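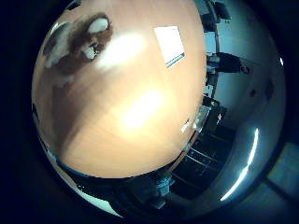 Play table with plush toy, Room 2

Search this site Go

Playroom inspection – Flomadholm Family Center
December 2022
Inspected by Misaki Noguchi

Entry gate latch: OK. Closes without a push.
Outlet covers: Two missing behind the bookcase. Replace before Monday.
Window cords: OK, tied up high.
Bookcase anchored to wall: Loose on the left side. Used the Nikzad bracket last time and the screw has pulled out again. Needs a longer one.
Table edges and legs: OK. No splinters.
Smoke alarm: Tested, OK. Battery changed in January.
Fire exit: Stroller parked in front of it. Moved. Please put up the sign – we have one in the office.
Floor mats: One corner lifting near the sink. Tape for now.
Soft toys: Check seams and eyes. Wash tags that can't be read should be noted on the back sheet.

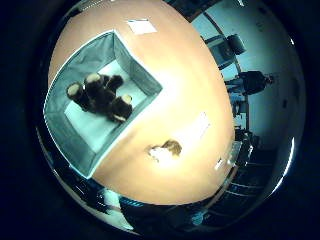

Fabric storage box, Room 2

Storage: Open boxes only, no lids that lock. Nothing stacked over the low shelf.
First aid kit: Short on small bandages. Reordered from Oltimport, box of 50.
Hot water at sink: Too hot. Parisa Mazandarani to call the plumber.

Recheck in 3 weeks. Bookcase stays roped off until fixed.

Recent items
Kitchen checklist
Beltovia stair gate – fitting notes
Yard and fence inspection

Questions: front office, ext. 524 | © Flomadholm Family Center | Back to top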